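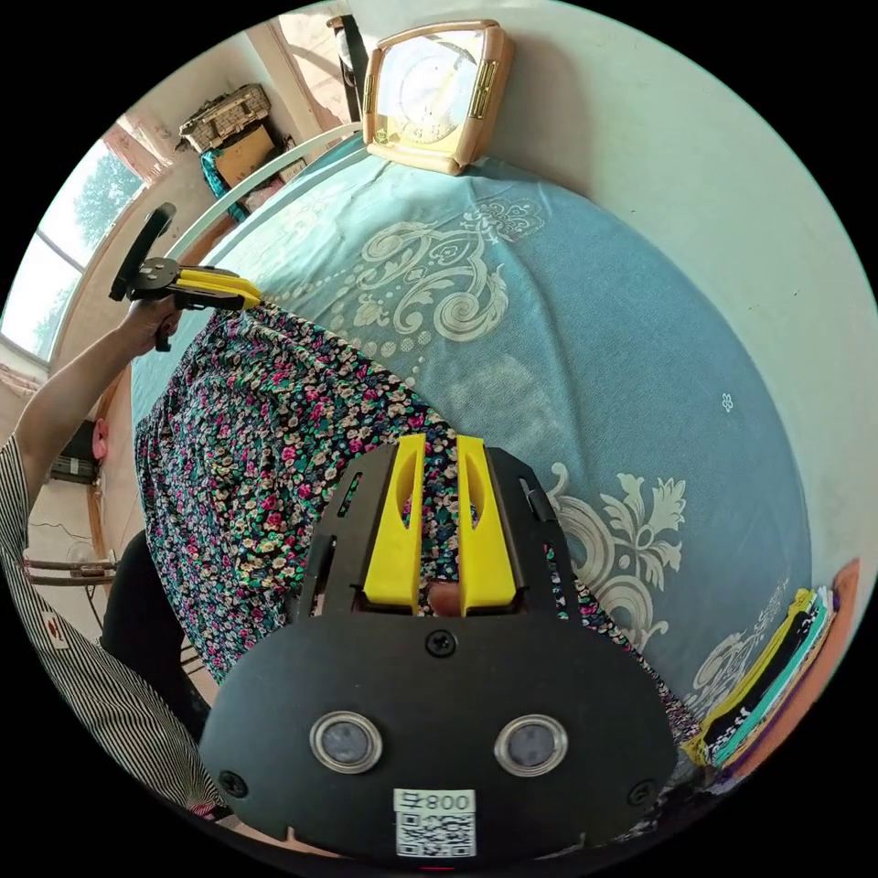 The Skustham training hurdle is a track and field hurdle for clubs, schools and council-run athletics facilities. It has a steel base, aluminium uprights and a one-piece plastic top board, and it adjusts to all the usual race heights from junior to senior men. The height pins are bright yellow, so a coach walking down the straight can see at a glance that both sides are pushed home. Older hurdles in our range had grey pins, and we can supply the yellow ones to fit them.

## Adjusting the height

Press both pins, lift the board to the next hole and let go. Both uprights have to be at the same setting. The counterweights slide along the feet and lock with a quarter turn. Move them every time you change the height, or the hurdle will tip too easily or not easily enough. The weight positions are stamped on the inside of each foot next to the matching height.

## Sizes and packing

- Stock code: 538
- Supplied in packs of 2, or as a trolley set
- Board: white with black ends, or plain white for your own lettering
- Feet: rubber caps at the front and back, replaceable

The hurdles nest for storage. The Briltetau trolley carries 19 of them and goes through a standard double door with the handle folded down. It isn't meant for towing behind a vehicle – the castors are for hard floors and synthetic track only, and they will dig into wet grass.

## Boards and lettering

Club names and lane numbers can be printed on the board before delivery. Send artwork as a vector file. Lettered boards take longer than plain ones and can't be returned unless they are faulty. Orders for the outdoor season should reach us by the end of February, as the printer is busy from March onwards.

## Spares

Pins, springs, foot caps and boards are all kept in stock by Dimutport. Springs are sold in bags of 100. The Aryee hurdle uses the same pins and springs but a wider board, so please say which model you have when you order. If the code plate has come off, measure the board from end to end and send us the figure.

## Care

Rinse the feet after use on a sanded run-up. Don't oil the pins – grit sticks to them and the holes wear oval. Store under cover from November.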